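Wondetetti Two-Arm Recording Bench

Bench-top station for collecting demonstration data
Sold and supported by Camton

Product overview

The Wondetetti bench is a walled work cell with two small robot arms on a common front rail. It is made for teams that need to record many short examples of hand-scale tasks and use them to train a control policy. An operator drives the two arms by hand through a pair of leader arms, and the bench saves the joint positions, gripper openings and camera video together as one episode.

The bench arrives assembled. The arms are bolted to the rail at the factory and their zero positions are checked before packing. Most customers record a first test episode on the day they unpack it.

Work cell

The floor and walls are lined with printed sheet that can be changed. The standard set is a beige marbled floor with pale gray patterned wallpaper on three sides. Policies trained against a single background tend to do poorly when the background changes, so we suggest ordering at least one more wall set and swapping it partway through a collection. Wall sets slide out from the top once the corner caps are removed. The floor sheet lifts out from the front.

The top is open for overhead lighting and for the fixed camera mount. Keep a desk lamp or window glare off the floor sheet if you can.

Arms

Each arm uses black servo housings joined by light gray links, with the cable run along the outside where it can be reached for service. Leave slack at the shoulder and at the gripper. A cable tied too tightly will pull on the last joint and the recorded positions will drift from what the operator commanded.

The controller boards sit low at the front, below the arm bases. Check the indicator light on each board before you start a session.

Tasks

The bench ships with the Bodau task kit, a set of everyday objects and a printed card for each task. The cards give a starting layout, an instruction in one sentence, and the condition for marking an episode as good. The tasks that customers use most are the small ones: sorting clips, closing a pouch, and moving keys on and off a key holder.

The key task uses a flat dark gray holder with a row of split rings and a number of keys with colored plastic tags. The tags let the instruction name one key ("pick up the key with the green tag") and give the operator something larger than the blade to grip. Vary the position and angle of the loose key from one episode to the next. Leave the holder where it is for a block of episodes, then move it and start another block.

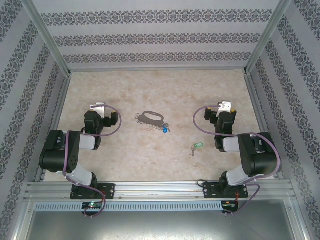

Recording

Episodes are started and stopped with a foot pedal. After each one the operator presses left to discard or right to keep. Discarded episodes stay in a separate folder until you delete them, and some teams use them later as examples of failed grasps.

We recommend blocks of 40 episodes with a break between blocks. Operators get careless with the leader arms after that, and it shows in the data as jerky approaches and late gripper closing.

A sample set called Macapagal is included on the supplied drive. It holds 1,143 kept episodes of the key task and can be used to check that your training code reads the files correctly before you record your own.

In the box

Work cell with front rail
2 follower arms, mounted
2 leader arms with table clamps
Foot pedal
Fixed camera and mount
Bodau task kit
One wall set and one floor sheet
Power supplies and cables
Drive with recording software and sample set

Care

Wipe the floor sheet with a dry cloth. Check the bolts at the arm bases after the first 3 days of use and once a month after that. Replace the gripper brackets if they bend; spares are sold in pairs.

Ordering

Orders placed now ship in August. Extra wall sets, floor sheets and task kits are in stock and can be added to any order. For a quote, send Camton your shipping address and the number of benches you need.

Page updated 27 Jun 2023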